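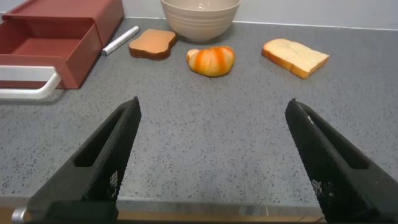 Bramia manipulation software - progress report to Brovemell
24 Aug 2024

Work in this period went into the grasp planner and the wrist camera perception node. The drawer controller is behind plan and is covered at the end.

Perception. The segmentation model was retrained on 1,592 labeled wrist views from the countertop set: toy bread and toast, the striped croissant, the bowl, the marker and the red drawer. The fingers take up much of the lower half of every view, and the old model sometimes labeled their mesh surface as an object. A fixed finger mask, computed from the gripper opening, is now applied before inference. The speckled counter still produces small false regions. These are dropped by a minimum area filter, which we would like to replace.

Planning. Flat items such as the bread slices are now approached at a tilt, with the wrist angle chosen from 16 candidates. Planning time per grasp is 355 ms on the Rukau controller, including the collision check against the wall and the bowl.

Tooling. Log replay runs offline, and a failed grasp can be stepped through without the arm. Lukáč has access to the replay server.

Open items. The drawer pull uses position control only and stops on a force limit too early. Handle pose estimation is unreliable when the handle is partly outside the camera view - a second viewing pose has been added to the task script but is not yet tuned. We request that the drawer milestone be moved to October. The other 5 milestones keep their dates, and no change to the budget is requested.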